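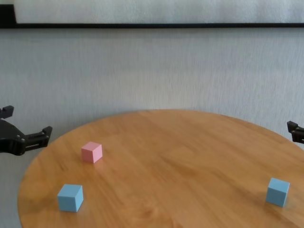 Furniture Retail, Session 3: Timber tops, finishes and what to tell the customer

Notes by Eleni Georgiou. Typed up fast, slides to follow

Recap from last time
Solid, veneer, printed board. If you can't tell them apart yet go back to the Session 2 samples before you read on. Most complaints start with someone on the shop floor saying "it's wood" and leaving it there.

Why round tops move
Wood takes in damp from the air and gives it back. Swells across the grain, hardly at all along it. So a round solid top doesn't stay perfectly round all year. Measure with the grain in January, heating on, then across it. Two different numbers. Customer thinks they've been sold a faulty table. They haven't, but you need to have said so before they paid.

Fixings must let the top slide a little. Slotted holes, or buttons in a groove. Screwed down tight = split, sooner or later.
Veneer on board moves far less. Different problem there: edges lifting, and you can't sand it much.

Case: Darkell café order
38 round tops, solid, oiled. Fitted by the café's own builder, who left out the slotted plates and screwed straight through. Three split in the first winter. Who pays? Read the delivery note (handout B) and come with an answer. Hint, look at what the note says about fitting, then look at what it doesnt say.

Oil, wax, lacquer
Oil: goes in to the wood. Easy to patch, needs redoing. Warms up the colour, sometimes a lot, so always show an oiled sample and never the bare one.
Wax: nice to touch, weak against heat and wine. Don't sell it to families for a kitchen.
Lacquer: sits on top. Tough until it's scratched through, then water gets under and you get the white bloom. Whole top has to be stripped, no spot repairs.
Hard-wax oil: a bit of both. What Hokov put on most of their dining range.

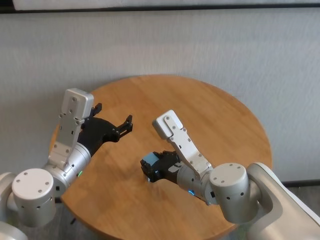
Colour words
Stop using "natural". Means nothing. Honey, light oak, amber etc. are fine as long as there's a sample in the customer's hand. Same top looks yellower by a window and greyer under shop lights, so walk the sample round the room with them. Mirko Cattaneo lost a sale of 141 pounds' worth of matching stools over this, will tell you about it himself if he comes in.

Pricing exercise
Prakis side table, lacquered, 189 pounds. Oiled version costs the shop the same but comes back less often. Work out
- what you would charge for each
- whether you'd include a tin of oil
- what you'd write on the card (max 20 words, plain English, no "timeless")

D'Amico do a similar one, prices in handout C. Don't copy their card, it's poor.

Care leaflet, minimum contents
Wipe spills straight away. Mats under hot things. Keep away from radiators. Which oil and how often. Who to ring.
Oily rags: lay flat outside to dry, or soak in water before binning. Can catch fire on there own if left scrunched up. This must be on the leaflet, in bold.

For next time
Finish the Darkell question, half a page, handwritten is ok. Bring one care leaflet from any shop. We start on chairs, so read the bit on joints first.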